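About Karnari

Last updated: Sunday, September 22, 2019

Karnari prepares demonstration data for companies that train robots to handle everyday goods. The firm was set up in Pistwood by Joaquim Paiva and Krisztina Boros and now employs 14 people, most of them demonstrators.

A demonstrator works with two hand-held grippers, one in each hand, and carries out the task as the robot will later be asked to do it. Current work covers shop stock, including hanging caps on wire spinner racks.
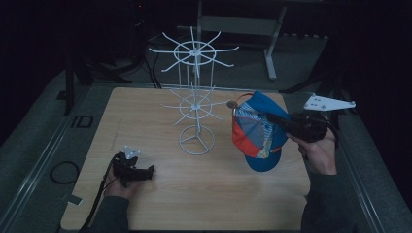 Each task has a written procedure that sets the start position, the end position and the permitted grasps. Recordings that depart from it are kept in a separate set and labelled with the fault. New demonstrators complete 245 supervised recordings before their work is passed to a client.

Soft items take up most of the schedule. Fabric changes shape once it is gripped, so the procedure for these tasks allows more than one grasp point. 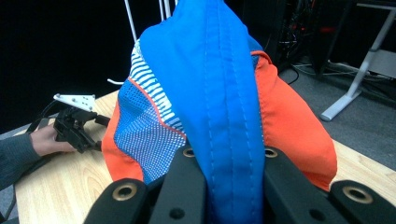
Krisztina Boros is responsible for procedures and training. Joaquim Paiva runs the Halonen project, which began in June and has 18 tasks, all two-handed. Data is checked on site and delivered through Irnivis, our in-house review software.

Visits to the Pistwood workshop are by appointment.

2 comments
18 shares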